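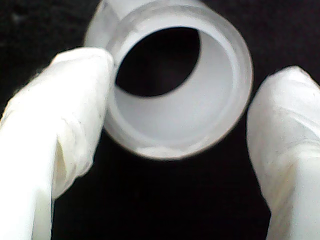 Mamo Bench Handler
Sorting and placing small plastic parts, at the bench, alongside your own people

If you run a packing room or a small moulding shop you will know the job we mean. Somebody sits with a tub of caps or short sleeves on one side and a tray on the other, picks each part up, turns it open end outwards, has a quick look down the bore and sets it in its place. It is fiddly and it is dull, and by the middle of the afternoon it is hard on the thumbs. The Mamo was made for that job, and after a good few years of making it we still think it is the nicest thing we sell.

It is a two-fingered handler that sits on an ordinary bench. The fingers wear a soft white covering, so that a frosted or milky part can be held by its outer wall with the mouth left clear for inspection. The covering does crease and rumple with use, and you needn't worry about that, though we do ask that you change it when it gets grubby at the tips. A dark backdrop comes as standard. Pale, see-through plastic is a nuisance to look at against a pale bench, and against black the rim stands out nicely and you can see straight through the bore to the far end.

What changes for the people on the bench

We get asked this more than anything else, usually by the person who does the job at present, and quite right too. At Tradville, where the Mamo has been on the closures bench since March, the same team still runs the bench. They load the tub, they decide what counts as a reject, and they deal with the awkward parts that get set aside for a second opinion. What they have mostly given up is the picking and turning.

Patricio Peñalver, who looks after that bench, was kind enough to let us quote him: "I was worried we'd spend all day minding it. The first week we did, if I'm fair. Now my lot rotate through it and the ones with bad wrists have stopped asking to be moved. We'd like it a bit quieter."

We have passed the last remark on to the workshop, and a quieter drive is being tried at the moment.

Whoever is going to use the machine should be in the room when we fit it, and we would much sooner train the bench than the office. Training takes 2 days and is included in the price, tea breaks and all.

What comes in the box

Mamo handler with bench clamp
2 spare sets of finger coverings
Black backdrop and stand
Front light
Pustuner control box with stop button
Printed handbook

Good to know

Parts up to 80 mm long. For anything longer, please ring us about the Umus, its bigger brother.
Works best with round parts: caps, sleeves, collars, short tubes.
Guarantee: 3 years on the handler. Finger coverings are not included, as they do wear.

Sending us your parts

Pop a handful in a padded envelope, including a few you would normally throw out, and we will run them and let you know how we get on. There is no charge for this. Please tell us which way round you need them placed, as we have guessed wrong before.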